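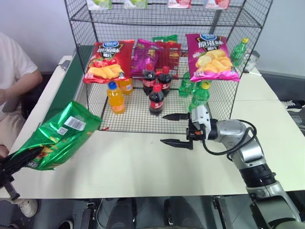

When can the public see the robots at Stirnis again?

The next open day is planned for a Saturday in April. Admission is free, but visitors have to sign up ahead of time.

Print this page | E-mail this story

Stirnis opens Fallberg workshop to visitors

FALLBERG, 20 March 2023 - The robotics company Stirnis let the public into its workshop on Mill Road over the weekend, and 212 people came through the door to see what the company has been working on since it moved to town.

The main demonstration was a shelf-stocking job. Two robot arms worked at a white table with a black wire rack on it, the kind of rack a small store might keep near the register. Potato chips went on the middle level and plastic bottles of soda and orange drink stood on the bottom. One arm has a black gripper, which handled a green snack bag during the demonstration. The other arm is silver and gray, with a white and orange gripper that ends in two black fingers.

Visitors were let in by groups, and each group had 30 minutes in the workshop. The first one went in at 10 a.m. By noon there was a line out to the parking lot, and the company added an extra group at the end of the day to get everyone in.

Prys Howells, who runs the workshop, gave most of the talks. He told visitors that chip bags are one of the harder things in a grocery store for a machine to pick up.

"A bottle keeps its shape," Howells said. "A bag of chips changes shape when you touch it. It's shiny, it slides, and if you squeeze too hard you have a bag of crumbs that no one wants to buy."

Stirnis is working on the project with Barredo, a company that supplies snacks and drinks to break rooms, gas stations and small stores in the region. Barredo wants to know if the arms can fill racks at its warehouse overnight, so that a finished rack can be loaded on a truck in the morning. Its drivers now fill the racks by hand at each stop.

The arms are run by a program called Clirness, which Stirnis wrote. According to Howells, the program has to decide where an item goes and how to hold it on the way there. A bag that has slid down in front of a bottle can hide part of the label, and the program then has less to go on. The front and sides of the demonstration rack are open, which gives the arms more than one way in. Some of the racks Barredo uses are closed on the sides, and those have not been tried yet.

Howells said the arms were set to run slowly for the open day. A tape line on the floor marked how close visitors could stand, and children were asked to stay with an adult.

Several people asked what happens when the arms drop something. Howells said it does happen, mostly with bags, and that a person at the table can stop the arms at any time. A dropped item is put aside and checked before it is used again. The workshop goes through a lot of chips, he said, and the staff has gotten tired of eating them.

There were also questions about jobs. Howells said Barredo has told him it has trouble finding people for the overnight shift, and that the drivers would still make the deliveries and set up the racks in the stores. He said he could not speak for what other companies might do with the same equipment.

One visitor wanted to know why the company did not practice with empty packages, which would be cheaper. Howells said the weight matters too much. A full bottle swings in the gripper in a way that an empty one does not, and the arm has to be ready for it.

The company would not say what the arms cost. Howells did say that the project has a target of 2,000 items placed in a row without help from a person, and that the team is not there yet. He would not give the current number, but said it was better than it had been at Christmas.

Stirnis moved to Fallberg from a smaller space over a print shop. The present building was used for furniture storage and stood vacant before the company signed its lease. Some of the old loading dock is now an electronics room, which was closed to visitors.

In the lobby, a table was set up where people could try picking up small packages with a pair of hand-held grippers - a short game with a clock. The line for that was at times longer than the line for the workshop. A sign-up sheet for summer internships was next to it. Stirnis plans to take six interns this year, and high school seniors may apply.

Parking was a problem for part of the afternoon. The lot next to the building filled up early and cars were left along both sides of Mill Road - the bus to the industrial park does not run on weekends. Howells said the company will ask its neighbors about sharing their lots before it opens the doors again.

For the April open day, Stirnis plans to show the same stocking job with a larger rack. Sign-up will be at the front desk and by phone. Groups from schools and clubs can ask for a weekday visit instead, and should say ahead of time how many people are coming. Closed-toe shoes are required in the workshop.

Print this page | E-mail this story

Contact the newsroom | Corrections | Copyright 2023, all rights reserved | Back to top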